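Most of August went on the collection side of the project. The training code has barely changed since spring, so there isn't much to say about it. What we needed was more examples, and more varied ones.

The target is 3000 demonstrations. Renata Barrientos and I take turns driving the arms, and on a decent day we get through 100 between us. I used to try for more, but my late ones were sloppy and I ended up throwing most of them out.

On Tuesday we changed the objects. The old set was all hard blocks, and the policy had learned to close the grippers at much the same width every time. Now we put out household odds and ends and move them between runs.
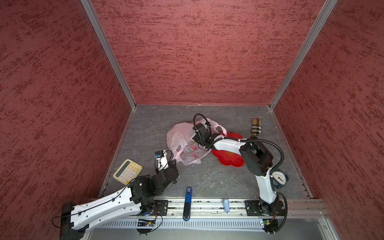
*Right arm on the pink plastic bag, calculator over by the left one.*

Bags are slow work. They never lie the same way twice, and a good grasp is hard to judge on the monitor. I've started keeping the failed tries in a separate folder with a one-line note on each. Roughly 30 are in there so far, and Renata wants to try training on them as well.

We also lost 2 days to timestamps drifting between the arms. If you log each arm from its own process, check this before you record anything. I've written up the fix in the Povex notes.

Next job is labelling.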